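Two months into the folding project at Uldale and I'm still excited to get to work! We used to send around 760 pieces a day through the linen room by hand, and the evening shift had the worst of it.

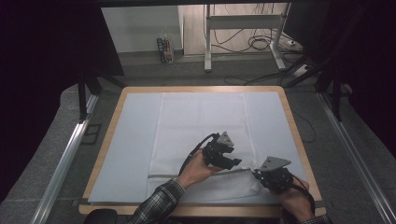
What's changed most is who gets asked. Vikas Sachdeva has folded here for nine years, and now the engineers come to him – how big a fold, which edge first. Pinching a white cloth by its corner with a gripper is nothing like using your fingers, and he has opinions on that. His job title changes in April. Mine doesn't, but I've put my name down for the training.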